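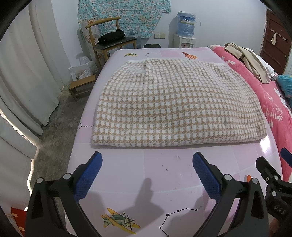 Vononholm says the fold is fine and the cloth is the problem, and that I should stop blaming my sleeves. Well. I've been blaming my sleeves for most of May, so let me at least write down what I know before I give that up.

Notebook, May, morning. Folding notes, checked shirt.

Back on the beige check after all those plain tees. I wanted a pattern because a pattern tells on you right away: if the fold goes off grain, the little squares go off with it and there's no hiding. With a plain shirt I can be a finger's width crooked and still feel good about myself. With a check I can't, and it's good for me (and annoying!).

The packet size I'm going for is the one from the Foltus sheet, the small rectangle, not the store-shelf one with the collar on display. It has to sit flat in the drawer boxes, and those boxes are 378 mm on the long side inside, I measured them twice. Front to back I want one packet, then another, no leaning. The old way, where I folded to whatever looked nice, gave me a drawer that was tidy for a day and then slumped over like a row of drunks.

How I'm doing it at the moment, so I don't have to work it out again next time:

Shirt open and flat first, on the pink mattress top. Button the top one, the middle one and the bottom one. I tried doing all of them and it's slower and I couldn't tell any difference in the packet. I tried doing none and the front edges walked away from each other on the first turn.

Flip it face down. Smooth from the collar toward the hem with the side of the hand. Don't smooth from the middle outward, I keep doing this out of habit and it pushes the looseness into the side seams, where it turns into a ridge later on.

Sides in, sleeves laid back down along the body. I was doubling the sleeves over in a zigzag, which made a lump near the shoulder you could feel through three layers. Straight down is flatter. If the cuff hangs past the hem, turn up just the cuff.

Then hem up in thirds. And this is where I keep getting it wrong, because a third by eye is never a third, it's a bit under, and by the last fold there's a leftover strip that wants to be somewhere. I cut a card to Salazar size as a spacer and it helps a lot. I should cut a second one before this one gets soft at the corners.

On Vononholm's point about the cloth: okay, partly yes. This check is a woven cotton with some spring in it and it holds on to old creases. Pressing by hand does next to nothing. I gave it the steamer on low, hung it up for 12 minutes, and did the fold again, and it behaved noticeably better. But the fold with the zigzag sleeves was lumpy even after steaming, so my sleeves were guilty too. I'm calling it a draw.

Timing, for what it's worth. I did 14 folds of the same shirt in one go, shaking it out fully in between. The first few were slow and fussy, the middle ones were the best, and the last ones were sloppy because I was bored and wanted lunch. So the advice to myself is to stop well before 14. A short batch, a break, another short batch. I also think I fold worse right after eating, but I'm not going to run a study on that.

Spreading out is the part I always rush, and it's the part that decides everything.

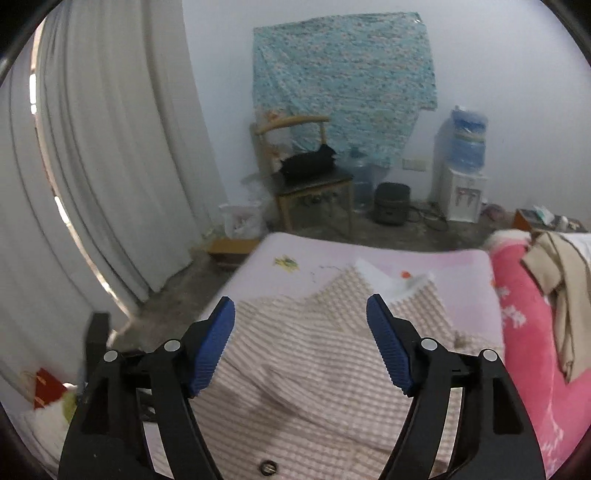
Checked shirt spread on the mattress, creases still in it, collar end standing up.

Long diagonal creases like those are the ones to deal with before anything else. If I fold over a diagonal crease it goes straight through the packet and comes out as a twist at the corner. Two palms, one on each end of the crease, and pull gently apart, then lay it down again. Pulling hard makes it worse on this weave, it just skews the check.

The collar is its own thing. It wants to stand up and there's no use squashing it. Pop it fully, run a thumb around the inside of the band, then lay it down. When I skip that, I get a bump at the top of the packet and the next packet in the drawer tips over it.

Surface question: mattress or table? The mattress is kinder to my back but it gives under the hand, and you lose the crispness on the last fold. For the final press-down I want something hard underneath. A big board on top of the mattress might be the answer. Sastach has boards in the catalog in a size that would do, need to check the thickness.

Also the check is due for a wash before it goes in any drawer. Cold, inside out, and hang it by the hem this time so I don't get peg marks at the shoulders.

Still to do:
cut second spacer card
try the fold on the long-sleeve linen, which I'm dreading
label the drawer boxes (the labels come in a roll of 1000, so I guess everything in the house is getting a label)
redo the thirds with the card and without, same shirt, same steaming, and put both in the drawer for a week to see which one slumps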